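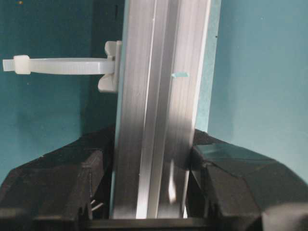
4.2 Cable ties and the upright profiles

I had meant to give the ties a single paragraph and get on to the connectors, but they took up so much of our October survey that they've ended up with a section to themselves. Readers who have looked after a bench frame for any length of time will know why. The profile itself hardly changes. You bolt it together, you grumble about the T-nuts, and ten years later it is still standing there with a few more scratches on it. What changes is everything people hang off it, and most of that is held on with white plastic.

We went round 12 frames in the Tejada workshop, all built from slotted aluminium, and logged every fixing we could find on the uprights. Lucía Alcaraz did the left-hand faces and I did the right, and then we swapped and did the lot again (I missed far more than she did the first time, mostly low down where you have to kneel). The final list had 723 fixings on it, counting bolts, clips, hooks and tape. Of these, 153 were cable ties, and those are the ones I want to talk about.

We sorted the ties by how they met the metal. The first group go right round the profile and are pulled up tight. They're quick to fit and a nuisance to live with, as the strap crosses the slot and you can't slide anything past it afterwards. The second group go through a separate mount or anchor block, so the tie has something of its own to sit in and needn't wrap the whole upright. Figure 4 shows a tie of the second sort: a white mount against the left edge of the profile, with the strap reaching out sideways to its square head and a short cut tail beyond. I'm fond of this one! It appears to loop outwards and not hug the metal, and we gave that arrangement its own code on the sheet ("proud") after arguing over where else it could possibly go.

Why bother with a code? Well, a proud tie takes up room. The strap sticks out into space that the drawing says is free, and when Rostislav Zelenák checked our notes against the Dinader layout plans he found that none of the plans showed ties at all. The profile is drawn, the brackets are drawn, even the end caps are drawn, and then somebody fits a tie that reaches well past the side of the upright and it doesn't exist on paper. I don't think that's anybody's fault. I've drawn plenty of frames myself and never once put a tie on them.

Tails gave us more trouble than I expected. We had started with two boxes on the form, "cut" and "uncut", and dropped them after the first morning, because a tail trimmed flush with the head and a tail left as a little stub were both going down as "cut". A stub is a different animal if you catch your sleeve on it. The revised form has three boxes (flush, stub, full length) and the tie in Figure 4 goes under stub. Ville Miettinen recoded the earlier sheets from our photographs, leaving a gap wherever the head was turned away and the tail couldn't be seen.

We also tried to note marks and bits on the metal near each fixing, thinking that old tape might tell us where earlier ties had been. I'd be careful with this part. Small flecks turn up on the profile and it's often impossible to say if you're looking at tape, a chip of something or plain dirt, so we recorded them as "fleck, unknown" and kept them out of the totals.

Shine was the other annoyance. Brushed aluminium throws light back in streaks, and the ridges along the slot come out as hard bright lines, so a pale tie lying flat along the slot is easily missed. One sticking out to the side against a plain background is much easier to spot, and I suspect our count leans towards the proud ones a bit for that reason. Rafia Arain's second pass with a hand lamp, described in 4.3, was meant to deal with it.

Figure 4. Cable tie and mount on the side of a slotted aluminium upright. Coded: mount, proud, stub.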